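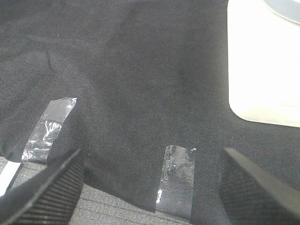
Workroom notes

Chutima Saithong
Apr 15, 2025

1/ Dark twill, clear tape over the hem, grey surface underneath. I tape cloth down before marking out because weights get in the way of a long ruler. A few notes on method, as I was asked at Flullstead how I stop the edge creeping.

2/ Look at the direction of the weave first. Twill has a diagonal rib and it pulls out of shape more readily along one diagonal than the other. Smooth along the length, then across. Never along the rib.

3/ Two strips at the lower edge, set at different angles. A pair of parallel strips resists a pull in one direction and lets the cloth pivot. Splay them and it pivots less.

4/ Each strip goes half on the cloth, half on the table. Press the table half last. If you press it first you end up dragging the hem towards you to meet it, and the wave you then see in the edge is one you put there.

5/ Creased tape holds less than flat tape. Every wrinkle is a channel with no adhesive contact. The left strip has plenty of them. For chalk lines I leave it alone; for cutting I would lift it and lay a fresh piece.

6/ Clear tape beats masking tape on black cloth for one reason: I can see the hem through it. The drawback is glare. Move the lamp, not your head.

7/ Shallow folds in the upper half matter less than people think, provided they are not crossing a line you intend to mark. A proper crease does matter. Press it out before taping. Ironing near tape is how I ruined a length of Galbraith twill in February.

8/ Removal: peel back low and slow, along the rib, holding the cloth flat with the other hand. Fast peeling lifts fibres and leaves a paler patch on dark colours — permanent on brushed finishes.

9/ Lint. Dark twill shows every speck. Brush before marking, as a bit of white fluff next to a chalk tick is easily read as a second tick. I have cut to fluff once.

10/ Panel size for this job is 176 cm by 47 cm, with a 12 mm hem allowance. Pattern is the Stema one with the length altered. Marking out next, then the long cut.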